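Reading time: 4 min

Section 4: Safe and Tidy Practice for Two-Gripper Laundry Work

Welcome to the part of the guide we enjoy teaching most! By now your Plirnurow hand-held pair should be charged, matched and ready to go. This section covers the house rules for working with soft goods in somebody's home, and they apply to every operator, new or experienced. Grażyna Chmielewska wrote the first version after a long season of folding towels, and Belmiro Caldeira has kept it up to date through every change of finger pad.

4.1 Before you start

1. Ask the householder which room and which clothes you may use. Write the answer on the visit sheet.
2. Take off rings, watches and loose bracelets. Fasten the wrist strap on each gripper before you lift it from the case.
3. Tie back long hair and roll up floppy sleeves. Your own cuff can end up in the fingers faster than you'd think.
4. Wipe the finger pads with a clean cloth. Any grey smudge on the pads will travel straight to a pale shirt.
5. Open and close each gripper 11 times with nothing between the fingers. The movement should feel even the whole way.

NOTE: If one gripper feels stiffer than the other, swap it out. Don't "work it in" on the customer's clothes.

4.2 Setting out the garment

1. Lay the garment flat and smooth it by hand. Do up zippers, and turn hooks to the inside.
2. Keep at least 55 cm of clear bed or table on the side you will be folding toward.
3. Anything that belongs to the household stays where the household left it, unless they say you may move it. Real rooms are busy, and that's half the fun of this work.
4. Look for cords and fans within arm's reach. Switch off any fan before you begin.

CAUTION: Never work over a running fan, a heater or a lit candle. Fabric moves further than your hands do.

4.3 Gripping and pulling

1. Approach the cloth with the fingers open and nearly level with the surface.
2. Close gently until the fabric gathers, then stop. More squeeze won't give you more hold, and it can mark fine knits.
3. Lift both grippers together. Start with a small pull and watch the cloth between them.
4. Keep the grippers a hand's width apart whenever you can. If the job calls for them to come closer, slow right down.
5. To let go, lower the fabric first and then open the fingers.

CAUTION: Stop at once if you hear a stitch pop. Put the garment down, tell the householder and note it on the sheet. An honest note never gets anyone in trouble here.

NOTE: Lace, sequins and anything with a "hand wash only" tag are outside this procedure. See the Brabec delicate fabrics supplement.

4.4 Lenses and labels

1. Keep both lenses on each gripper free of lint. A puff of air is best – please don't use your shirt.
2. Leave the QR label uncovered. Tape, stickers and thumbs all get in the way.
3. Check that family photos, mail and screens are turned away or covered, if the household agrees.

4.5 After the session

1. Fold or hang every garment the way the householder prefers.
2. Return both grippers to the Mirnov case, fingers closed.
3. Replace the finger pads after 200 sessions, or sooner if the edges curl. Keep used pads for 14 days in case we need to check them.

4.6 Two hands on one hem

Pulling a hem with both grippers is our favourite practice task, and the good habits from 4.3 all come together in it. Start with a plain long-sleeved top before you try anything stretchy or patterned. With the white one on the green bed cover, both pairs of yellow fingers have hold of the hem, and the folds spreading out from the nearer pair show where the cloth has gathered. Look for those folds every time you close on a hem, and compare one side with the other before you add any pull. If they look very different, lower the cloth, open up and take a fresh hold. Take your time with it, it's a lovely skill to get right!

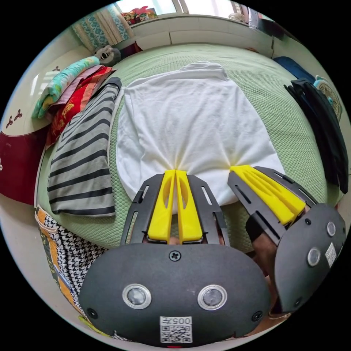

Pevico Operator Guides | Contact your regional trainer | © Pevico 2023 | Back to top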